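Drosora 双臂仿真套件用了三周，说说我的感受

先交代一下背景，免得有人觉得我是来打广告的。我自己掏钱买的，个人授权，一年1,121块，没有折扣码，也没有人寄给我试用。我平时的工作是给小工厂做上下料的自动化方案，真机调试的机会不算少，但是真机这东西嘛，懂的都懂，你想试个新抓法，得排队，得有人陪着按急停，撞一下心疼半个月。所以我一直想找个靠谱点的仿真环境，晚上在家也能折腾折腾。

之前用过Serard，用了快两年，感情还是有的，后面会拿它来比。换到Drosora是因为群里的Selorm Agbenyega连着安利了好几次，他说双臂这块Drosora做得比较顺手，尤其是遥操作录数据那部分。我心想行吧，试试就试试，大不了一千来块打水漂。

先说安装。安装包不小，下载加解压我去洗了个澡回来还没好。装完第一次启动要编译一堆着色器，界面卡在那里一动不动，我还以为死机了，强退了一次，结果又得从头来。所以各位第一次打开的时候千万耐心一点，去泡杯茶！第二次启动就快了，41秒进主界面，我的机器是前年配的，显卡中等偏下，这个速度我能接受。

授权激活走的是他们自己的小工具，叫Drilo，单独一个窗口，长得像十几年前的软件（真的，那个灰色按钮，一下子梦回大学机房）。功能倒是没毛病，换机器的时候解绑再绑一次就好，我台式机和笔记本来回倒了几次都没出问题。就是每次弹出来都要问我要不要订阅邮件，我点了不下四次“不要”，它还是问。

进去以后新建项目，套件自带4个房间模板，再加一个空白场地。我一上来挑的就是木头房间那个，单纯觉得看着暖和，比那种灰蒙蒙的默认网格舒服。机器人模型也是现成的，白色机身，两条手臂，夹爪可以换。换夹爪的操作我要夸一下：在左边列表里拖过去，松手，关节限位和碰撞体自动跟着更新，不用自己去改描述文件。以前在Serard里换个末端，我得开三个文件对着改，改错一个坐标系，夹爪就飞到胳膊肘上去了，那画面你们自己想象吧。

视角这块也做得挺细。可以挂在机身上，可以挂在手腕上，也可以随便飘。我最常用的是挂在机身上方往前看的那个，伸手的时候能看到两只夹爪各自在什么位置，脑子里比较容易对上左右手。刚开始会有点晕，仰角默认给得太大了，我往下调了一些才习惯。

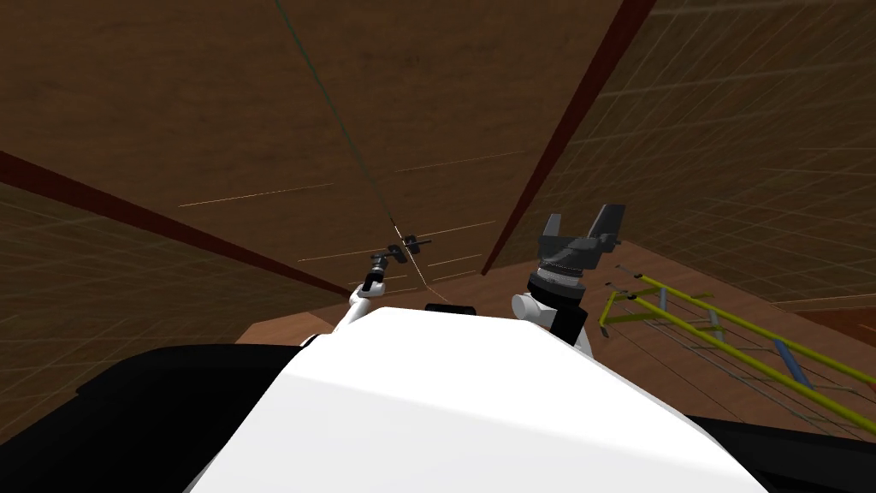
然后是重头戏，物理。说实话我对这块期待最高，落差也最大，好的坏的都有。好的是接触很稳，夹爪合上去以后物体不会抖，不会像Serard早期版本那样夹着夹着突然弹射出去。我拿方块、圆柱、还有自己导进去的一个法兰盘零件都试过，只要摩擦系数别乱填，基本一次就能拎起来。坏的是细长的东西还是不太行，杆子一类的，两只手一起抬的时候，左右稍微不同步，中间就会有一种软绵绵的感觉，明明我设的是刚体啊！我在论坛发帖问了，官方的人回复说要把求解器迭代次数调高，我调了，确实好了不少，但是帧数也跟着掉，风扇吵得跟起飞一样，我家猫直接换了个房间睡觉。

遥操作我用的是Seneviratne的手柄，一对，之前就有的，插上就认，按键映射也有预设。延迟我没有专门的设备去量，就说体感吧：动作慢的时候几乎感觉不到，快速甩手的时候夹爪会慢半拍，录抓取放置这类任务完全够用，你要是想拿它录抛接球，我劝你算了。

有个细节很喜欢：录制的时候按一下侧键就能把刚才那一段标成废的，不用停下来，不用打开文件夹去删。我这三周断断续续录了190段，里面废的不少（手残，没办法），要是一段一段事后去挑，我大概早就放弃了。导出也方便，关节角、夹爪开合、相机画面都对好了时间戳，选好格式点一下就走。唯一别扭的是文件名，默认是一长串随机字母，我后来写了个小脚本批量改名，希望下个版本能让用户自己定规则。

再说说画面。别指望它有多逼真，材质就是够用的水平，木纹近看有点糊，光影也比较平。但我买它又不是为了截图好看，对吧？训练用的话，它有个随机化面板，可以把颜色、光照、贴图一通乱换，这个比单纯追求好看实在多了。我试着开到最大，结果房间变成荧光绿的墙配紫色地板，盯了十分钟眼睛就受不了，后来老老实实调回中间档。

文档方面得吐槽一下。英文文档还行，中文文档一看就是机器翻的，“夹爪”有时候叫“夹持器”，有时候叫“抓手”，还有一页写成了“握把”，我对着那一页看了半天，以为是手柄的设置。教程视频倒是拍得不错，节奏快，没有废话，建议新手直接跳过文档去看视频，有不懂的再回来翻。

客服我联系过一次，问的是导入零件以后比例不对的问题（后来发现是我自己单位选错了，米和毫米，老毛病）。当天晚上就回了，态度很好，还顺手把我发过去的项目文件改好了发回来。这一点比Serard强太多，Serard那边我有个工单到现在还挂着呢。

不过Serard也有它的好。它轻，老笔记本都能跑，社区里现成的场景也多，你想要个传送带、想要个货架，搜一下就有。Drosora的素材库现在还比较单薄，很多东西要自己建或者自己导。导入功能支持的格式倒是挺全，就是大一点的装配体会卡，我有个模型零件特别多，导了两次都崩，最后简化了一遍才进去。崩溃以后自动保存是有的，丢了几分钟的活儿，不算惨。

还有一件小事，快捷键。默认的复位键和保存键挨在一起，我不止一次想保存结果把机器人复位了，摆了半天的姿势全没了，气得我去厨房吃了两个橘子。可以改键，在设置的第二页，装好以后第一件事就去改，听我的！

关于到底能不能把仿真里练的东西搬到真机上，我只能说我自己的那一点点经验。我拿录的数据训了个很简单的抓取策略，到厂里的机器上跑，第一天基本在抓空气，后来把相机位置重新标了一遍，又补录了一些光照不一样的，才像个样子。这个锅不能全让软件背，我标定本来就做得马虎。你要是打算这么用，标定的时间多留一点。

价格的话，一千出头一年，对个人来说不算便宜，但如果你本来就在做双臂相关的活儿，少在真机上撞一次就回来了。学生有没有优惠我不清楚，官网那一页写得含含糊糊的，建议直接发邮件问。单臂用户我觉得没必要换，Serard够了，省下来的钱去买对好手柄。

我自己是打算续的，主要就是冲着录制那一套流程。细长物体的问题我会继续盯着，更新日志里说正在改，等新版出来我再拿那根杆子试一遍，到时候在这篇下面补。有谁也在用Seneviratne手柄的，麻烦留言告诉我你们的扳机死区设多少，我现在这个值总觉得左手比右手松一点。

2025年3月21日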